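Filed under: Bench Practice / House Rules

How to Write Table Rules for a Two-Arm Pouring Cell

Every lab has a sheet of rules taped up near the robots. Ours at Fleltier used to say "BE CAREFUL" in capitals, with a coffee ring over the word CAREFUL. It was a fine sheet. It stopped nothing.

What follows is how we wrote the one that replaced it, for a small bench cell with two arms, soft fingers, and tasks made out of whatever the grocery store had. If your cell throws car doors around behind a fence, you need a proper safety engineer and a longer document. And even for a bench, do the formal risk assessment first. Table rules sit under it. They don't replace it.

Step 1. Write down what the cell is for

One sentence, no adjectives. Ours reads: "Two arms handle drink bottles and open cups on a table, with one operator present." It took most of a meeting, because Ademir Peixoto wanted "and similar objects" on the end. Similar objects is how you end up with a pair of scissors on the table. We left it off.

Step 2. Decide how full a bottle may be, and whether the cap counts

Liquids are where a tidy rule sheet goes to die. Ours says:

- Caps stay on for every grasp test. Fully on, checked by hand.
- Caps come off only for runs that are marked as pours.
- Plain water or a store-bought drink. No soap, no dye, no solvents, and no hot coffee, Emmett.
- The operator writes the liquid on the run card before the arms are enabled.

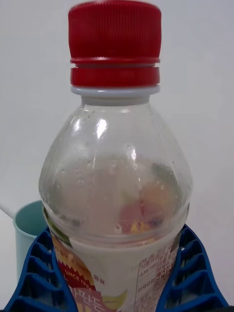 The run card matters more than it looks. A puddle under an arm is a very different problem depending on whether it's water or something sticky, and the person who finds it is seldom the person who made it. Write the liquid down. Write it so another human can read it, too. We had a card in January that said either "milk" or "mike."

Step 3. Fix the start state

A run begins from a known arrangement or it doesn't begin. Get the operator to check these in order:

1. Both grippers open and holding nothing.
2. Objects upright, clear of both sets of fingers.
3. Only the task objects on the table. Phones, keys and lunch go elsewhere.
4. Table wiped and dry.
5. Stop button within reach of the operator's chair, and the operator in the chair.

Number 5 had to be spelled out. The first draft said "stop button within reach," and Ebuka Anozie pointed out that it was always within reach of something.
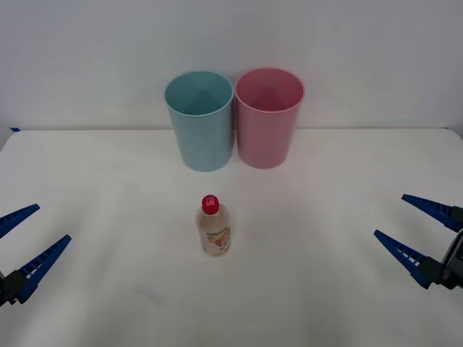

Then say who calls the start. One person, out loud, every time. If two people think they're in charge of the cell, stop and sort that out with the power off. Torunn Tveit, who came to us from Karadau and has seen things, wants the word to be "enabling" because it can't be mistaken for small talk. "Okay" is banned. We say okay at everything, including bad news.

Step 4. Draw the hands-off line

Soft fingers make people brave. They bend, they look like toys, and they are attached to an arm with motors in it. The rule we settled on is that no hand crosses the edge of the table while either arm is enabled. Both arms count, even if only one has a job to do. The idle one is the one you forget to watch.

To fix a tipped bottle:

1. Say "stopping" and press the stop.
2. Wait until both arms are still.
3. Reach in, fix it, get out.
4. Go back to the top of Step 3. All of it.

People hate that last line. It adds time to a run, and it feels silly when all you did was stand a bottle up. Keep it anyway. A reset done from memory tends to leave something out, and it's usually the gripper check.

Step 5. Say what ends a run

Write the endings as plainly as the beginnings. A run is over when the task is done, when anything spills, when an object leaves the table, or when anyone in the room says stop. Anyone includes visitors. You don't get to finish the motion because it was going well.

Log the ending in one line. Our log is at entry 482, and a fair number of those just say "tipped." That's fine. A dull log gets filled in. 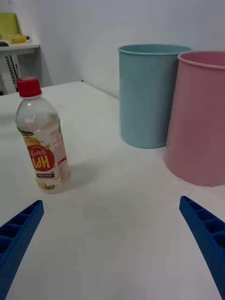
Do we need a separate sheet for each task?

One sheet for the cell is enough as long as the objects and the liquids stay within the sentence you wrote in Step 1. Add a short task note when something changes, such as an uncapped pour, and clip it behind the main sheet. If the new task breaks the sentence, write a new sheet and redo the risk assessment with it.

Step 6. Try to break it

Hand the draft to someone who doesn't work on the cell and have them follow it literally, arms off. Anika Sorensen did ours. She came back with 13 notes, two of them about spelling, and one asking what "clear" meant. We now have a distance written down for that, measured at our own table with our own arms. Measure yours at yours.

Print it on one side of one page. Put the date of the last change at the bottom. Ours says Apr 4, 2024, and it has already acquired a coffee ring.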